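Grunwood Bar Pull, Brushed Finish

Ferkden Hardware
Item 287
Sold singly, screws included

I've been selling cabinet pulls for long enough to have strong feelings about them, and this is the one I put in my own house. It's a plain straight bar with a brushed finish that hides fingerprints pretty well (I have kids, so I test this daily!). The ends are eased over so they don't snag a pocket when you walk by, which my old ones did all the time.

Each pull comes with two screws for a standard door and two longer ones for thick drawer fronts. If you're reusing old holes, measure from the center of one hole to the center of the other before you order. Please don't measure the whole bar, I get so many returns that way. The Trikero drilling guide fits this pull and costs 5 dollars if you add it to the same order.

I keep 31 in a contractor box, and the big carton is 500. Mixed boxes are fine too, just leave me a note at checkout. The matching Navarrete knob was out of stock most of July but it's back on the shelf now.

For bathrooms I like bars going up and down on the doors and sideways on the drawers. It's an easy look to live with, especially on a shaker front.
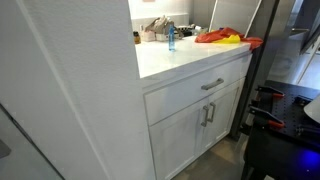 White shaker vanity with brushed bar pulls on the drawer and doors.

Clean them with dish soap and a soft cloth, and skip anything gritty. Unused pulls can come back in their bag, with the screws please.

Page updated 4 November 2019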